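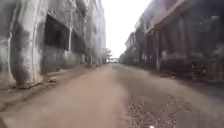
Figure 3. A narrow unpaved street between a concrete building and older buildings, looking toward the far end.

3. Walking and Marking a Narrow Lane

Before you unpack your Brivomau surface kit, please give yourself the pleasure of a slow walk down the lane with nothing in your hands but a pencil and the survey sheet. I know it is tempting to get straight to the measuring tape, especially if you have carried the bag up from Kullurbridge, but an old street will tell you a good deal if you let it, and the sheet is much easier to fill in once you have the whole length in your head.

A lane like the one in Figure 3 has several different kinds of ground in quite a short space: smooth tan surface, a darker grayer band on the right-hand side, and a patch of loose gravel and small stones. Each gets its own entry.

3.1 First walk

1. Stand in the middle of the lane at the end you came in by, and write the street name and your own name at the top of the sheet.

2. Walk to the far end at an easy pace. Keep to the smoother ground where you can.

3. On the way back, sketch the two building lines. They don't need to be handsome (mine never are), but do show any ledge or step that runs along the foot of a wall, and any upper storey that hangs out over the street.

Note: An overhang goes on the sheet as a dashed line, drawn where its outer edge would land if you dropped a plumb bob from it. The bob is in the side pocket of the Cunell bag, wrapped in the yellow cloth.

3.2 Marking the ground

4. Chalk a short tick at each place where the surface changes. Use the white chalk on dark ground and the blue on pale, dusty ground, where white disappears almost as soon as you stand up.

5. Give every darker area a letter D. Touch it with the flat of your hand and then write "damp" or "shade" beside the letter. From a few steps away the two can look exactly alike, and even people who have done this for years get it wrong — so do bend down, please.

6. For loose gravel, lay the cord around the patch and follow the edge as best you can. Where the stones thin out and fade into the smoother surface, put the cord at the last place you can feel them rolling underfoot.

Caution: Don't set the tripod on loose stones. Move it to firm ground and add the extra distance in column 3.

3.3 Walls and openings

7. Mark each window opening on your sketch, nearest first, and add a G if you can see glass in it. If you can't tell from the lane, leave the letter off.

8. Shade in any dark stains or streaks on the wall with the side of your pencil. A light scribble is plenty, and the Dönmez wall card has a few samples to copy if you feel unsure of yourself.

Caution: Keep your head and arms out of open windows, however curious you are about what lies inside. Sills on old buildings can be weaker than they look.

9. Read the sheet through once more before you roll up the cord. The chalk can stay where it is.

Filled-in sheets go in the blue folder, face up, with the sketch clipped behind. Questions about the letters or the columns can go to Tarık Kozan, who drew up the form and is always glad to hear where it has confused somebody.

Section revised July 24, 2018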